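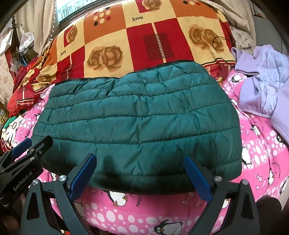

*A quilted jacket folded on a penguin-print sheet, with a patchwork comforter behind it.*

**Putting Winter Away: Fidelina Llanos on Storing Coats and Bedding**

The Cundton Tenants' Resource Office lends storage bags and shelf space to households that have little room for seasonal clothing. Fidelina Llanos has coordinated the service for the past three winters. She met with the newsletter on a Friday in February, when the first requests for spring storage had begun to arrive.

The office holds 1,000 bags, all of one size. According to Ms. Llanos, most of the difficulty residents report comes from puffer jackets and comforters.

"People press a jacket down as hard as they can and close the bag on it," she said. "In October they open it and the filling has gone into lumps. I ask them to fold it wide and flat and let it keep some of its height."

Her method begins with the zipper closed and the pockets emptied. The sleeves are laid across the front, and the hem is brought up toward the collar in a single fold. She prefers to work on a bed.

"A table is too narrow for an adult coat," she said. "One side slides off while you are folding the other. On the bed you can push the comforter to the back and still have enough sheet in front of you."

Asked whether bedding should be stored before clothing, Ms. Llanos said that it should be handled last. A patchwork comforter of the heavier sort fills a bag by itself, and residents often continue to use it well after the coats are no longer needed.

Segundo Flores, who manages the storage room on Linell Street, receives the bags and assigns them to shelves. He recorded 2,562 bag loans in the first year of the service and 3,485 in the most recent one. A number of bags are lent more than once in a year.

"The label goes on the short end," Mr. Flores said. "If it is on top, I have to pull the bag out to read it. We still get plenty of them on top."

Mr. Flores also asks that everything be fully dry before it is packed. Jackets feel dry on the shell long before the inside is ready, he said, and he advises leaving them on a hanger overnight after washing. He does not accept bags that contain shoes.

A second room, in the Kasprzak building, is to open before the summer with 20 additional shelves. Residents of Flillutitz will be able to use it on the same terms. Ms. Llanos said she expects those shelves to be taken up largely by children's bedding, which families tend to keep for a younger brother or sister.

Bags may be requested at the front desk during regular office hours. Residents returning a bag are asked to empty it and fold it before bringing it in.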